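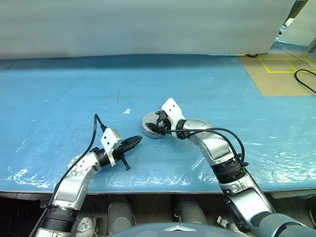 Lilibeth Bañez wants to know why anyone would hand a lid to a robot when a person can put it on in a second. She asked it under the last batch of tips, and added that her own two-arm build had spent all of February knocking jars over and she was ready to turn it into a coat rack.

Don't do it, Lilibeth! Lids are the best practice job I know for a two-arm machine. They are cheap, they don't break, and they show up every bit of slop in your setup. Get a round metal lid to go where you want it and half the other jobs on the bench get easier. So this batch is all lids, cables and table covers, from our shared workshop at Clurcombe.

Gripping a round lid

Go for the raised rim. Pointed fingers do fine on an edge and terribly on a flat face, where they skate about like a kid on a frozen pond. Close on the rim from the side, with the fingers pointing a little downward, and let the far edge of the lid stay on the table while you do it. The table is holding half the weight for you.

Keep the other gripper near but open. I used to park the idle arm way out at the side to be safe, and then every handover took forever. Now I bring the tips up to a short gap and stop there – close enough to take the lid, far enough that a small wobble doesn't turn into a fist fight.

Slow the closing speed right down for thin metal. Abhishek Lodhi runs his at 10 percent for the last bit of travel and I've copied him ever since.

Covering the table

Plastic sheeting, plain color, pulled over the whole top. Light blue is lovely with silver parts, they stand out so well against it. It wipes clean and it saves the tabletop from scratches.

The catch is wrinkles. They always gather along the front edge, they shine under the lights, and a camera will happily take a shiny crease for the rim of something. Pull the sheet toward you, tape it underneath, then run a warm hand over it from the middle out. If you still get glare, move the lamp before you touch the software. I lost a whole evening to 'bad detection' that was a desk lamp.

Pick up scraps between runs too. One little pale bit of paper on a blue sheet can look very interesting to a camera.

A plain backdrop

Hang something white behind the table, right down to the back edge. An old curtain is perfect. Soft folds are fine, patterns are not (our first one had pineapples on it, and I loved it, and it had to go). You'll be amazed how much calmer everything gets when people walking past in the background are out of the picture.

Cables

Leave a loop at the wrist. Then put the wrist through its full twist by hand, power off, and look at the loop at both ends of the travel. If it goes tight anywhere, give it more. Small clips on the arm keep the rest from wandering, but don't clip right at a joint.

I keep a tally on the wall and we got to 933 lid pickups on one gripper cable before I swapped it, just from nerves. The one before that, with no loop, quit at 200.

Under the table

Ours is as messy as anybody's, so I'm not going to preach. Just keep the stuff under there clear of the arms' lower joints and check it before you power up. The elbow swings lower than you think on the way home.

Yellow tape on the floor

Mark out your parking spots and keep-clear squares with bright tape. It costs next to nothing and it settles a lot of arguments. Press the corners down hard or they lift the first time a cable drags over them.

Lilibeth, try the rim grip with the biggest lid in your kitchen first and work down from there. Write back and tell me how it goes, I really want to hear! Next batch is jar bodies, and Abhishek has promised me his notes on felt pads for the fingertips.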